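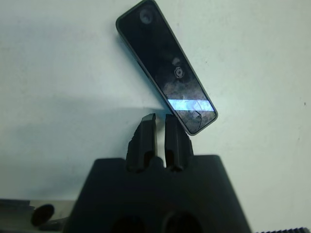
Su-chen Fung thinks the second act is the one to listen for, and after three weeks of rehearsal at Liltholm Opera she says she still gets goosebumps when the chorus comes in under the letter duet. She will be conducting from the keyboard when the company opens its new chamber opera, The Salt Road, at the Drernotside Theater this Friday at 7:30 p.m.

It's a big night for a small company! Liltholm has spent most of its life doing trimmed-down Mozart and Donizetti with piano, and doing it very well, but this is the first full-length piece it has commissioned from scratch. The score is by Costel Sandu, who joined as a rehearsal pianist and kept bringing in songs of his own until the singers started asking for more of them. The English libretto is by Estrella Rosales.

The story follows two sisters who run a ferry on a tidal river, and the music has plenty of that water in it – long rocking figures in the cellos, a clarinet that never quite settles, and a storm scene for percussion and men's voices that had people in the hall talking all through the break at the open rehearsal.

Nomvula Masilela sings Agnes, the older sister. Her voice has grown darker and roomier over the past few seasons, and Sandu has given her a long, quiet aria near the end that sits low and then opens up on a single held A flat. It's gorgeous. Florin Jitaru, a bass who was last heard here as Don Pasquale, plays the harbor master and gets most of the laughs, including a patter song about customs fees that he takes at a frightening speed.

The pit band has 11 players (the theater took out the front row of seats to fit them in), and the chorus is drawn mostly from the company's evening singing school. Several of them have never been on a stage before. They sound terrific, particularly the altos.

Liltholm put the new piece together with help from the Kaczmarczyk Fund, which paid for the orchestra parts and for a week of workshops in August. Rosales rewrote the ending during that week. In the first draft the ferry was sold in the last scene, and now the sisters are still arguing over it when the lights go down. Sandu had to throw out four pages of finished music, but he says the new finale came to him in two evenings and he likes it a lot better.

There are 3 performances in all, and the last will be recorded by Havetel for broadcast later in the season. The opera runs two hours and ten minutes with one intermission, and it's sung in English with English titles above the stage.

Tickets are on sale at the Drernotside box office and at the door, with 51 seats at each show held back for students at a reduced price. Fung will give a free talk at the piano in the upstairs lobby an hour before curtain on opening night, with Masilela joining her for two short excerpts.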